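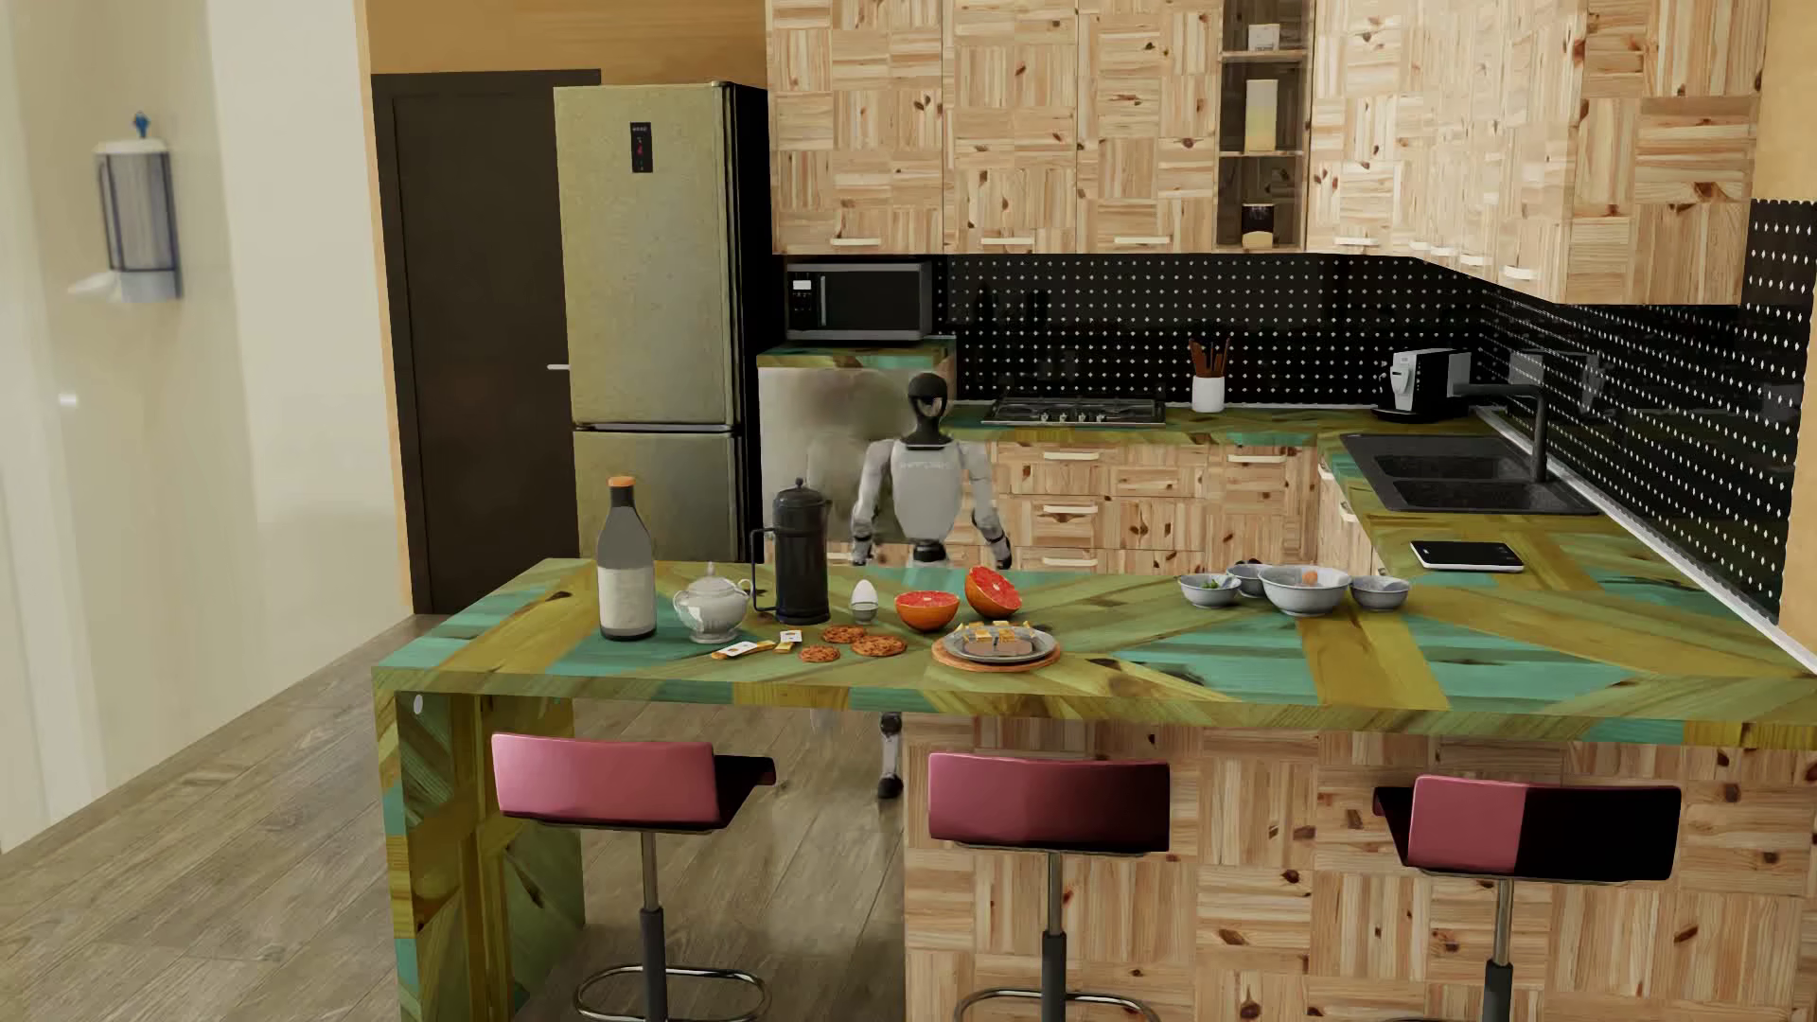 Kitchen island, with a bottle and a sugar bowl at the left end.

Print this page | E-mail this page

How to Work Out Pool Standings and Ties in a Field Hockey Tournament

Updated 6 Mar 2020

This guide covers a single pool of four teams playing each other once, six matches in all, with the top two going through. It assumes three points for a win, one for a draw and none for a loss. Check your own rule sheet before you start. Older sheets, mostly from before 2000, may give two points for a win.

What you need

The final score of every match, the tie-break order from the tournament rules, and a sheet with one row per team. Label the columns Played, Won, Drawn, Lost, Goals For, Goals Against, Difference and Points.

Step 1. Write down the results

List the matches in the order they were played. The sample pool used on this page is:

Niduveck 4, Jumberg 2
Te Moana 3, Meltley 3
Niduveck 1, Te Moana 2
Jumberg 5, Meltley 1
Jumberg 3, Te Moana 1
Niduveck 4, Meltley 1

Use the score at the end of regular time. Shootout goals do not go in the table, even where a shootout is used to award an extra point.

Step 2. Fill in the rows

Enter each match twice, once for each team. The finished rows are:

Jumberg: played 3, won 2, drawn 0, lost 1, for 10, against 6, difference +4, points 6
Niduveck: played 3, won 2, drawn 0, lost 1, for 9, against 5, difference +4, points 6
Te Moana: played 3, won 1, drawn 1, lost 1, for 6, against 7, difference -1, points 4
Meltley: played 3, won 0, drawn 1, lost 2, for 5, against 12, difference -7, points 1

Step 3. Check the totals

Add up the Goals For column and the Goals Against column. They must match; in the sample both come to 30. The Difference column must add up to zero. Wins and losses must also be equal, and the Drawn column must be an even number. If a check fails, the usual fault is a score entered the wrong way around for one of the two teams.

Step 4. Apply the tie-breaks

Jumberg and Niduveck are level on six points. A common order is:

1. Matches won
2. Goal difference
3. Goals scored
4. Result between the tied teams

Both teams won two matches and both have a difference of +4. Jumberg scored 10 goals to Niduveck's 9, so Jumberg is first.

Some rule sheets put the result between the tied teams ahead of goal difference. Under that order Niduveck is first, having won the match 4–2. Apply the steps in the order printed and stop at the first one that separates the teams.

Step 5. Work out what a team needs

Before its last match Niduveck had three points, five goals for and four against, a difference of +1. Jumberg had already finished on +4 with 10 goals. Using the first tie-break order:

A win by one or two goals leaves Niduveck second.
A win by four or more puts Niduveck first on goal difference.
A win by exactly three depends on goals scored. At 3–0 or 4–1 Niduveck stays second. At 5–2 the teams are level on goals as well, and the match between them puts Niduveck first. At 6–3 or higher Niduveck is first on goals scored.

Write these cases out before the match starts. If two matches are still to be played, fix a score for one and work through the other, then change the first score and repeat.

Goal average

A few local leagues still use goal average, found by dividing goals for by goals against. Jumberg's is 10 divided by 6, or 1.67. Niduveck's is 9 divided by 5, or 1.80, so Niduveck would be first. The method favors teams that concede few goals, and it cannot be worked out for a team that has conceded none. A team with 17 goals for and 0 against has no goal average at all – the rules need to say how it is ranked.

Three teams level

Make a small table using only the matches among the three. If that separates one team, go back to the rules to see whether the other two are compared from the start of the list or from the point already reached. Sheets differ on this.

Related pages
Drawing up a schedule for five teams on one field
Filling in a match card
Running a shootout
Preparing for indoor pool play in November

Contact us | Copyright 2020 | Back to top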